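Werkstatt-Log Weline
Suche im Log Suchbegriff eingeben Los

September, Eintrag zur Posenschätzung am Sockel

So, endlich wieder Zeit zum Aufschreiben! Die letzten Einträge waren ja eher Stichworte, und ich habe selbst schon nicht mehr verstanden, was ich mit "Offset komisch, siehe Kabel" gemeint habe (falls jemand von euch es weiß, bitte melden).

Stand der Dinge: Trasix, also unser Planer, läuft seit dem Update auf dem neuen Rechner und bekommt seine Zielposen jetzt direkt aus der Wahrnehmung. Vorher hing da noch das alte Skript dazwischen, das alles einmal in eine Textdatei geschrieben und wieder eingelesen hat. Das ist weg, und ich vermisse es kein bisschen. Der Anflug auf den CPU-Sockel klappt von der Bahn her gut, die Handgelenkkamera liefert brauchbare Bilder, nur die geschätzte Pose selbst springt mir noch zu viel. Mal liegt sie sauber, dann kippt sie im nächsten Bild um ein paar Grad um die Längsachse und der Planer will sofort hinterher.

Verdacht: Glanz. Der Rahmen und der Heatspreader spiegeln kräftig, und der Kantenfinder nimmt die Reflexe gern als Kante mit. Die Speicherslots sind dagegen herrlich, lange dunkle Streifen, alle parallel, da kommt die Orientierung praktisch geschenkt.
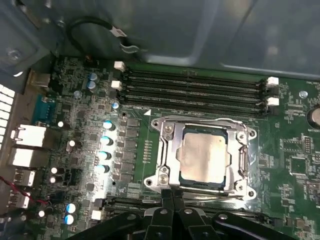

Nimm die Orientierung doch gleich ganz von den Slots und vom Sockel nur noch die Mitte, dann kann der Glanz machen, was er will. Und bitte den Filter nicht noch weiter aufdrehen, sonst fährt der Arm wieder hinterher wie ein müder Hund.

Ja, gut, das saß. Den Filter hatte ich nämlich schon offen im Editor. Also den Vorschlag eingebaut: Geradenbündel aus den Slots für den Winkel, Schwerpunkt der Sockelkontur für die Position, beides getrennt gewichtet und dann erst zusammengeführt. Das war weniger Arbeit als befürchtet, weil Rivas (unser Wahrnehmungsmodul, für die Neuen) die Linien intern sowieso schon ausrechnet und danach einfach wegwirft. Habe einen Ausgang dafür drangebaut, Doku folgt, versprochen!

Danach 300 Bilder aus der Aufzeichnung offline durchgejagt. Mit der alten Methode 17 Ausreißer, mit der neuen 5. Die übrigen kommen alle aus dem Stück, in dem der Greifer schon sehr tief steht und die Finger ins Bild ragen. Da müsste eine Maske her, die mit dem Öffnungswinkel mitgeht. Eine starre habe ich probiert, die frisst entweder zu viel vom Board oder zu wenig vom Finger.
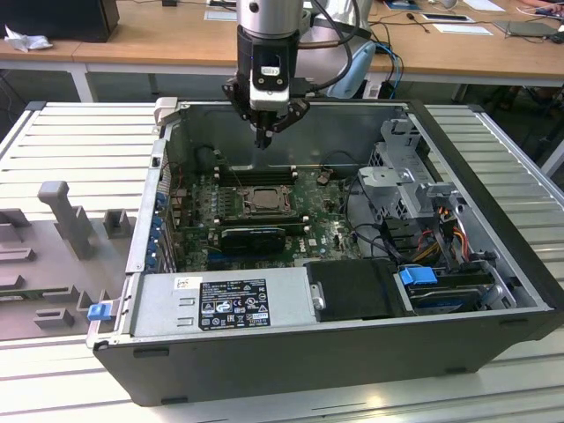
Bei der Kollisionsprüfung bin ich weniger zufrieden. Trasix kennt das Gehäuse bisher nur als einen einzigen Quader mit offenem Deckel, und das reicht hinten und vorne nicht, sobald der Arm seitlich ausweichen will. Rechts innen steht der Laufwerkskäfig aus Blech, mit seinen abstehenden Winkeln, und darunter hängt das Bündel Stromkabel. Käfig und Netzteil habe ich jetzt als eigene Körper drin, die Grafikkarte auch, die Kabel nur als grobe Sperrzone. Grob heißt hier wirklich grob, ein Klotz halt. Die Planungszeit ist dadurch gestiegen, fühlt sich aber noch erträglich an, gemessen habe ich sie noch nicht.

Noch was zum Ärgern: Temgate hat die Zeitstempel der beiden Kameras wieder auseinanderlaufen lassen, 13 Millisekunden Versatz nach dem Neustart. Für die feste Kamera ist mir das egal, für die am Handgelenk gar nicht, weil die Pose dann zur falschen Armstellung gerechnet wird. Workaround: nach jedem Neustart den Sync-Dienst von Hand anstoßen und kurz ins Protokoll schauen. Unschön, ich weiß.

Offen:
- mitlaufende Fingermaske in Rivas
- Planungszeit mit den neuen Körpern messen
- Sync beim Start automatisch anstoßen
- Doku für den Linien-Ausgang (jaja)

Falls jemand an den Gewichten drehen will: die stehen jetzt in der Konfigurationsdatei und nicht mehr im Code. Bitte vorher eine Kopie ziehen, ich habe meine erste Fassung schon einmal überschrieben und durfte abends alles neu suchen.

Neueste Einträge
Trasix auf dem neuen Rechner: was beim Umzug klemmte
Hand-Auge-Kalibrierung, zweiter Anlauf
Temgate und die Zeitstempel
Rivas: Kantenfinder und Belichtung

Kontakt | © Weline Werkstatt | Nach oben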